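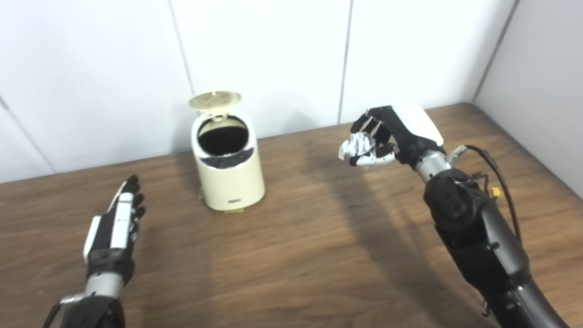
Lewis Buchanan wrote to me after the last version of this talk and said that in his view most rules for robot work are written for the day the inspector comes, and that the people setting up the tasks never open them again. I've kept his note at the top of my pages ever since, because I think he's half right, and I'd like to spend our time together on the other half.

(Pause. Let people find seats, the doors at Stodedham are slow.)

So, good morning, and thank you for having me back. I'm going to talk about good practice for two-armed benches, the sort where a pair of hands does small household jobs at a table. Putting rubbish in a bin, that kind of thing. It sounds like nothing at all, doesn't it? But a job that small will show you every gap in your rules, and I've grown very fond of it for that reason.

First, the written task. At Treris we used to have one line on the sheet: put the paper in the bin. Lovely and short. Then Lourenço Carrilho asked me, very politely, whether a ball resting on the rim counted, and I had no answer for him! We now write down where the object starts, which hand is meant to take it, what the other hand should be doing meanwhile, and what counts as finished. Ours says the object must be fully inside the opening and the working hand clear of the bin before anyone calls it done.

(Slow down for this next part, last time I rushed it.)

Second, the idle hand. I do go on about this, and I'm sorry, but I shall go on about it again. If one hand has no work in the task, your rules still need to say where it waits and whether it's open or closed. We ask for open, off to its own side, and still. When we went back over 152 of our old runs, 14 had been thrown out for a bump from the hand that wasn't supposed to be doing anything. Those were good runs otherwise, and it hurt to lose them.

Third, cables. Check the slack with the arm at full reach, and check it again on the way back, and please do it at the start of each shift, even when the bench looks just as you left it. The Jistora checklist puts this on page one and I've shamelessly borrowed the idea.

Fourth, lids and anything else on a hinge. Say on the sheet whether it starts open or shut. If it starts open, the person at the bench checks it before pressing go. If opening it is part of the job, then that's a different task and it wants its own sheet and its own number.

(If time is short, skip to stopping.)

On stopping. Anyone in the room may stop a run and they don't owe anybody a reason on the spot. We write the reason down afterwards, in ordinary words, over a cup of tea if need be. The Frade site added a second stop button on the far side of the bench and I'd recommend that to all of you, it saves a walk round the table at just the wrong moment.

Which brings me back to Lewis. Our rules fit on two sides of paper now, and they live on a hook by the bench. Copies are on the table by the door, do take one, and write on it.

(Questions until 11.30. Ask for the lights up.)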